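3.2 Cloth items and the corner hold

The second part of the study looked at how small flat textiles are handled before folding. In interviews, people who fold for a living kept coming back to the same point: the fold itself is easy once the cloth has been picked up well. We therefore treated the pickup as a step of its own and coded it apart from spreading, folding and stacking.

The item set was made up of napkins, dish towels, wash cloths and plain squares cut from bed sheets. Koubek supplied 128 pieces, all of which had been washed at least 12 times before they reached us. We did not iron anything. Ironed cloth lies flatter and its corners are easier to find, but the laundries we visited do not iron these items before folding, and we wanted the same starting condition. Pieces with torn hems or stains larger than a coin were set aside.

Each piece was laid on a flat white surface. White made it easy to trace the outline of the colored items, though it gave poor contrast for the undyed ones, and those outlines had to be corrected by hand. Wrinkles were left as they fell. Coders recorded the place where the cloth was held, the direction of the nearest border, and whether the rest of the cloth was spread out, bunched or doubled under. Figure 4 gives a corner hold on a pale green cloth. 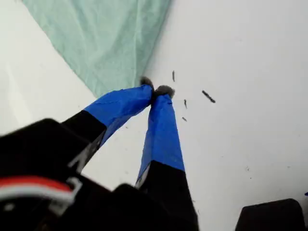

Figure 4. Corner hold on a light green cloth. The cloth fans out from the pinch point, with one border running as a fairly straight diagonal and soft folds toward the upper edge.

Three holds were common enough to be coded separately. In the corner hold, the cloth is pinched at or very near a corner, so that two borders lead away from the same point. In the edge hold, the pinch is somewhere along one border and the corners are free. In the center hold, the cloth is taken from the middle and the borders hang or trail. Holds that fit none of these were marked as other and were not used in the comparison below.

The corner hold has a practical advantage that the folders in our interviews described in nearly the same words. With a corner in hand, the eye can follow either border to the next corner. Ginette Lemieux, who trained new staff at one of the laundries, told us she has beginners practice on small square cloths until they stop reaching for the middle. The edge hold was preferred for long towels, where the short side is lifted first and the corners are found by sliding along the hem.

Creases caused most of the disagreement between coders. A soft fold close to a border can look like the border itself, and on thin cloth a folded edge and a hem are hard to tell apart from overhead. Yvette Simard and Sylvie Marchand coded the full set of 400 stills separately and then met to settle the cases where they differed. In 70 stills the first codes did not match, mostly on edge holds with a doubled layer underneath. The rule agreed on was to code a border only where it could be followed without a break from the pinch point. Where it could not, the border was entered as unclear and the hold was coded from the position of the pinch alone.

Light colors with low contrast between layers were harder to code than dark ones. Pale green and pale yellow items still showed their wrinkles well enough under side lighting. The undyed sheet squares did not, and we return to them in Section 3.4.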